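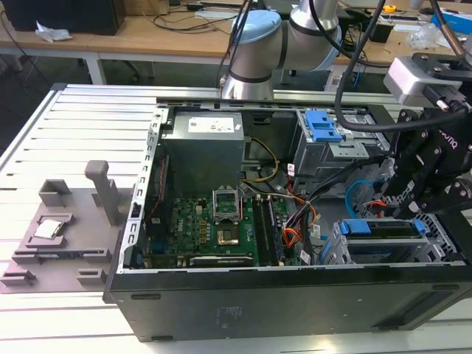
Ciren Open Day Recordings: Data Card

Summary

This data card describes the recordings made during the November open day of the Ciren laboratory, at which visitors watched a robot arm carry out steps in the assembly and disassembly of a desktop computer. The collection contains 426 recorded attempts, of which 184 were made in front of visitors. The remainder were recorded by staff in the same month, with the same arm and worktable, while the program for the day was being prepared.

The collection is maintained by the Undach group. Questions about its contents should be addressed to Francine Gauthier, who is responsible for releases. Lilibeth Macaraeg planned the demonstration and led the recording sessions.

The workstation

The computer is laid on its side on a slatted aluminum worktable with its side panel off, so that the arm can reach the motherboard from above. The arm carries a two-finger Robotiq gripper with a camera mounted at the wrist. A gray 3D-printed fixture tray stands beside the computer and holds the CPU chip in a recessed pocket. A second, fixed camera covers the workspace.

The desk behind the worktable was in ordinary use throughout and its contents change between sessions. Users who train on the fixed camera view may wish to crop or mask this area.

Tasks

cpu_place: pick up the chip from the fixture tray and set it in the open socket.
cpu_remove: lift the chip from the socket and return it to the tray.
ram_remove: release a memory module and lift it clear of its slot.
ram_insert: seat a memory module and press until both ends are down.
bracket_close: lower the retention bracket over the socket.

The chip tasks account for more than half of the attempts. Visitors asked to see cpu_place repeatedly, and the schedule was adjusted during the afternoon to allow for this. Bracket_close was shown only in the final session.

How the demonstration was run

Visitors were received in small groups, beginning at 10 a.m. Each group was given a short introduction by a member of staff and then watched from behind the marked line. At the end of each session one visitor could choose the next task from the list. Visitors did not operate the arm.

Attempts were run either by a trained operator using the Boateng hand controller or by the Prarnero policy, version 5. The field "source" records which of the two was used. Failed attempts have been kept – they are marked "fail" in the outcome field, with a brief note by the operator where one was written.

Contents of each record

Every record holds both camera streams, joint positions, gripper opening, the task name, the source and the outcome. Force readings are present for the insertion tasks only. Some 2,000 still images, taken from the fixed camera stream, are supplied separately for users who do not need video.

Audio was not recorded. Footage in which a visitor's face could be seen was removed before release.

Known limitations

All attempts use one model of computer. Lighting near the windows changes noticeably after 3 p.m., and exposure in the later sessions is uneven. Timestamps from the wrist camera drift slightly in long recordings – a corrected index is included in the "sync" folder and should be used in place of the original.

Terms of use

The recordings may be used for research and teaching. Written permission from the Undach group is required for any other use.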